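How to Put the Legs On (and Take Them Off) a Small Plastic Table

Updated January 17, 2018

Small white plastic tables with push-in legs are sold under a lot of names. The steps below were written with the Terkcombe side table on hand, but the Fluto and most no-name versions go together the same way: a one-piece top, four hollow legs, and a socket in each corner. There are no screws and no glue. The whole job takes a few minutes if the legs are straight and the sockets are clean.

What you need

An old cloth or towel, larger than the tabletop
A rag and a bowl of warm water with a little dish soap
A rubber mallet, or a regular hammer and a block of scrap wood
Dish soap, undiluted, for stubborn legs
A pencil or a strip of masking tape

Step 1. Set up a place to work

Work at waist height if you can. A bench or a sturdy kitchen table is much better than the floor, where you end up pushing down at a bad angle. Spread the cloth and don't bother smoothing it out. A few wrinkles help keep the plastic from sliding. A dark cloth will show up any grit, and grit is what scratches the top.

Step 2. Clean the sockets and the leg ends

New tables sometimes have a thin flap of extra plastic left over from the mold. Run a finger around the inside of each socket and the end of each leg. Trim anything sharp with a utility knife, cutting away from your hand.

If the table has been used outdoors, wash the sockets with soapy water and dry them. Spiders like them, and so does sand. One teaspoon of sand packed in the bottom is enough to keep a leg from seating.

Step 3. Turn the top face down

Lay the top on the cloth so the ribbed side faces up. Check that it sits flat. The ribs are what keep a thin top from sagging, so look for cracks, especially where they run into the corners. A cracked rib in the middle can be lived with. A cracked socket can't, and the table should not hold anything heavy until it is replaced.

Step 4. Start all four legs by hand

Set each leg in its socket and push until it stands on its own. Don't drive the first one home yet. Some legs have a small notch or key on the end that only fits one way, so turn the leg slowly until you feel it drop.

The legs on these tables lean outward a little. If one leans in toward the middle, it is turned the wrong way or is in the wrong corner.

Step 5. Seat the legs

Hold the rim of the top steady with one hand and grip the leg low, right where it meets the corner. Gripping it high up gives you more leverage than you want and can split the socket. Press down with a slight twist.
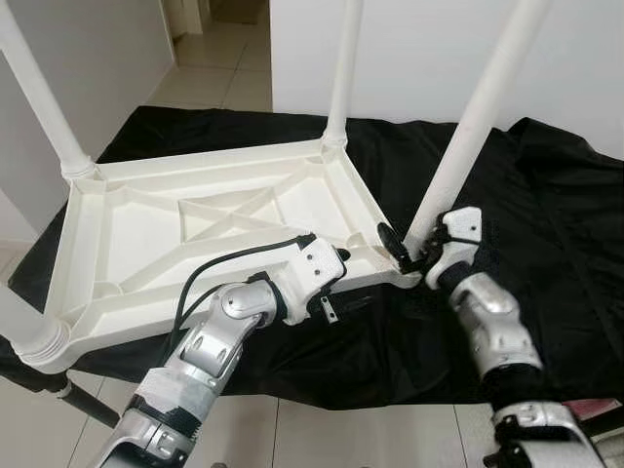 Go around the table, giving each leg a bit at a time – corner one, then the corner diagonal to it, then the other two. Repeat until none of them will go any farther. If a leg stops short, put the wood block over the foot and tap it with the mallet. Two or three light taps will do more than one hard one.

Zyanya Ibarra wrote in to say that she skips the mallet completely. She leaves the top in the sun for 30 minutes, keeps the legs in the shade, and then pushes them in by hand. On her old Pacheco table this was the only way the last leg would go, and it has stayed tight since September.

The sun method is worth trying before you hit anything. Do not use a heat gun or boiling water.

Step 6. Check the fit

Turn the table over by the rim, not by a leg. Set it on a level floor and press on each corner. If it rocks, one leg is still high. Turn it back over and work on that leg again. If it still rocks, swap two of the legs and try once more.

Taking the legs off

Mark each leg and its corner first with pencil or tape, so they go back where they came from. Put the table face down on the cloth again. Twist the leg back and forth while pulling straight up. If it won't move, run a little dish soap around the joint, wait ten minutes, and try again. Never rock it from side to side.

Store the legs in a bag with the top. A damp basement is fine. A hot attic is not – the legs can bow over a summer.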